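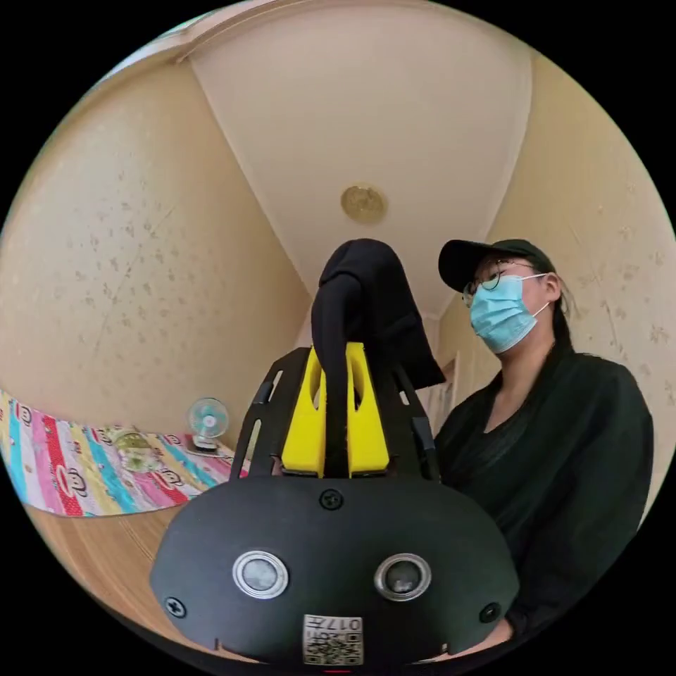
*Unit 017, black cloth over the yellow fingers.*

The Tendel kit came to Warerside on a 14-day trial. The terms were printed inside the lid of the case: return the hand unit with its fingers, return the charger, and sign for any damage. Coşkun paid the shipping. I was to write the review.

I had reviewed grippers before, most of them bolted to something. The Tendel has no arm. A person holds it, closes the fingers on an object, moves the object, and opens the fingers again, and the unit records the motion for a robot to learn from later. The brochure called this "effortless." I crossed the word out in my notes and wrote "one-handed, mostly."

We had been told to use ordinary household fabric in an ordinary bedroom. I read the test sheet aloud at the start of the session and then kept quiet, as the protocol required. Pick up the garment. Move the garment. Release. Say "mark" if anything slips.

"Mark," came from behind the mask, before I had found my pen.

I wrote it down. Black cloth is a fair test for this kind of tool. Folds disappear into each other, and the operator has to judge the grip by feel. The trigger on the Tendel gives very little of that. It has a long, even travel and a soft stop, and the stop feels the same on one layer as on three. By the sixth attempt the word "mark" was being delivered in the tone people use for reading out a parking ticket.

The counter said 805 when we stopped for tea. It had said 805 when I opened the case. I checked the manual, which gave the procedure for resetting the counter and did not say what it counted. I put this under Documentation and deducted a point.

After tea we moved on to the long drop, which is line nine on the sheet. A garment hangs from a raised edge, and the fingers take hold of it partway down. The weight pulls one way and the hand pulls the other. Most fingers I have tried fail here by twisting at the base.

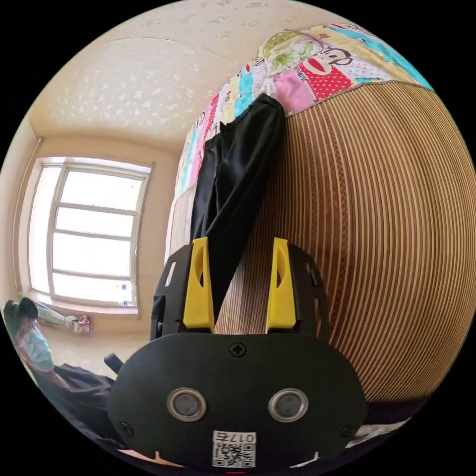 Tirta Jugah wrote back that evening to say the twist had been designed out in December, that the slots in the fingers were there for compliance, and that a reviewer who wanted to feel the difference between one layer and three should try the firmer spring in the side pocket of the case.

I went and looked. The case had a side pocket. I had taken it for a seam.

The spring was in a paper sleeve marked PLITTON 1756, with no instructions. Fitting it took most of an hour and a screwdriver from the kitchen drawer. Plitton makes springs for staplers, as far as I could establish, and this one behaved accordingly: nothing, nothing, then a definite bite. I tried it on a pillowcase. One layer. Two. With my eyes closed I could tell them apart.

I opened the review file and moved the trigger from Faults to Configuration. The deduction for documentation I raised to two points. Then I wrote to Tirta Jugah and asked what the counter counted.

The reply was waiting at 7 a.m. It counted how many times the case had been opened, and would I please confirm that the figure was still 805.

I went down to the hall. The case was on the shelf where I had left it, latched. I looked for some way of reading the counter without lifting the lid, and the manual did not give one.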